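Fluretitz Laminate Worktops: Frequently Asked Questions
Last revised October 26, 2018

What is the core made of?
Moisture-resistant chipboard, faced on the top and front edge with high-pressure laminate. The underside carries a balancing sheet. Do not remove it, even where it will be hidden.

Can I cut the worktop myself?
Yes. Use a fine-toothed blade. With a hand saw or table saw, cut with the decorative face up. With a circular saw or jigsaw, cut with the face down. Seal every cut edge with two coats of varnish or a bead of silicone before fitting.

How long should the boards rest before fitting?
Leave them flat in the room where they will be used for 2 days, with the wrapping opened at both ends. Boards stored on end may bow.

What overhang is allowed?
Up to 12 cm without brackets. Anything deeper needs a bracket at each end and one at every cabinet joint. Breakfast bar sections are covered in the separate Drornevitz leg frame sheet.
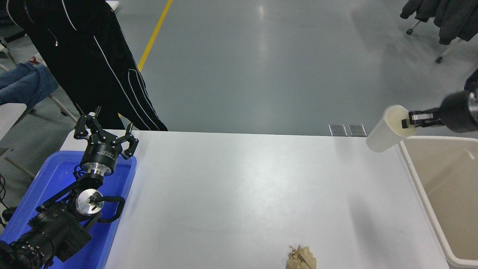 Light colours show joint lines more readily than dark ones. Where two lengths meet, use colour-matched sealant and wipe away the surplus before it skins over. Sealant left on a matt finish can usually be lifted with white spirit on a soft cloth.

Is the surface heat resistant?
It will take brief contact with a warm plate. Pans straight from the hob or oven must go on a trivet. Kettles and slow cookers should not stand over a joint.

How do I clean it?
Warm water and washing-up liquid. No scouring powder, wire wool or neat bleach. Limescale can be treated with diluted vinegar, rinsed off within a minute.

Can a scratch be repaired?
Shallow marks can be filled with Graltico repair paste, sold in the same colour range. Deep damage that exposes the core cannot be made good on site and the length should be replaced.

Are the Grímsdóttir colours still available?
The range was withdrawn in February. Matching edging strip can be supplied while stock lasts.

Who handles trade orders?
Write to Gunnlaugur Frandsen at the sales office. Orders over 1,000 metres are quoted separately and delivered direct from the works.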